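The Perton Big Grey Bin
Last updated 6/26/22
Posted 6/26/22 by the Nemthorpe shop desk

Right, so this is the one people keep emailing about. The Perton is the big grey metal bin we've used on our own benches for ages, and after enough of you asked where it came from I gave in and started stocking it. It is a large, plain, open-topped thing with flared sides, and it's meant for the sort of stuff that never has a proper home — bath toys, spray bottles, clamps, the odd bit of kitchen plastic you can't quite name.

We sell it in one size and one colour. I did ask the makers, Vídalín, whether they'd do it in green (I really wanted green!) and they said not this year. Grey it is, then. It goes with everything and it doesn't show the dust.

The flared sides are what sold me on it. You can get your whole hand down to the bottom without scraping your knuckles, and you can tip a carrier bag of odds and ends straight in and have most of it land where you meant it to. Straight-sided boxes drive me mad for exactly that reason. The back stands taller than I expected when the first one arrived, and I've come round to it. Things you chuck in from the front hit the back and drop down instead of sailing off behind the bench.

Now, wear. I get asked about this more than anything else. The metal marks. It scuffs on the bottom and it scratches on the sides, and if you're the type who'll be upset by that then please buy the Fedus tub instead (it's further down the page, it's plastic, it's perfectly nice). Mine looked lived-in after a month and I like it better that way.

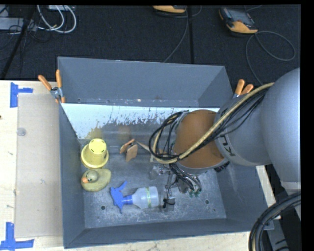

A Perton in use, with a toy duck, a spray bottle and a few other bits on the bottom.

The pale band along the back wall is the kind of mark I mean, ragged edge and all. I've tried washing-up liquid, I've tried bicarb, I've tried a good hard rub with an old flannel. None of that shifts proper scratches, so save your elbow grease. A wipe round with warm soapy water and a dry cloth is all I ever do to mine these days.

A few of you have asked about the two little round holes in the floor, near the front. Yes, they're small, and no, a toy duck won't be going through them. Loose screws and beads might, so keep those in a jar. If you're using the bin for wet bath things, put a tray underneath or you'll have a puddle on your nice bench — ask me how I know.

What fits? More than you'd think. I lay spray bottles on their sides, which saves me knocking them over every time I reach past, but do check the nozzle is turned to off first. Cups and tubs I stand upside down. Small clamps go anywhere there's a gap. I wouldn't fill it to the top if you've got to carry it any distance, as it's a metal bin and it's already doing its share of the weight before you've put anything in!

Price and ordering

The Perton is 3,257 in our loyalty points or 3,190 if you're already on the mailing list, and you can use points on as many as you like. If you'd prefer to pay in ordinary money, the current price is at the till and on the order form. We had 455 in the June delivery and they're going at a fair old rate, so if you want several for a playgroup or a workshop, do drop me a line before you order and I'll put them by for you.

Delivery takes up to 9 working days. They come one to a box, wrapped in paper. Please keep the box until you've had a proper look, and if there's a dent, send me a photo and I'll sort out another one. Returns are fine on unused bins. I can't take back one that's had paint in it (somebody did try).

Goes well with

The Fedus tub, for anyone who wants something lighter to carry upstairs.
The Nemthorpe bench tray, which slides under the Perton and catches the drips.
Stick-on felt feet, sold in a strip. Worth having if your worktop is wood, as the metal will mark it when you drag the bin about.

I'm hoping to get a lid made for it at some point. Vídalín have sent me one drawing so far and it had the handle on the wrong side, so don't hold your breath, but I'll put a note on this page when there's news.

Contact the shop desk | © 2022 Nemthorpe | Back to top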